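Teaching Two Arms to Fold a Shirt: Project Report, Part 2

So this is where things stand with the folding project. Nélida and I spent most of July driving the arms by remote control, and I got way better at it than I expected (my first few tries were a mess!). We saved 100 runs in the first round, then threw out 9 where one of us bumped the controls halfway through.

We used a red jersey with black letters outlined in white, laid on a gray cushion between the two grippers. I like it for practice. The white lining and striped hem make it pretty easy to tell which bit of cloth you're going for, even when it's all crumpled.
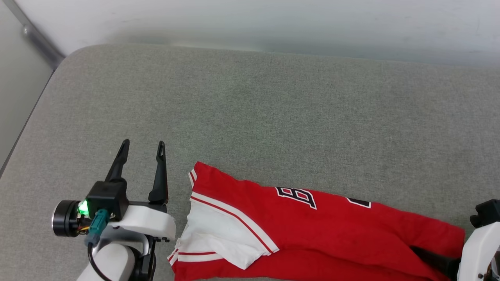

Why not just write the folding moves in code?

Cloth never lands the same way twice, so a fixed list of moves would miss the edge as soon as the shirt shifted. With recorded runs, the arms get to learn from lots of different starting shapes.

The hardest part for me was going slow. I kept rushing the second fold, and Marianna Nowakowski, our advisor, told me to pause before each grab. Nélida's runs are smoother than mine, so we're training on hers first. Next up: sleeves.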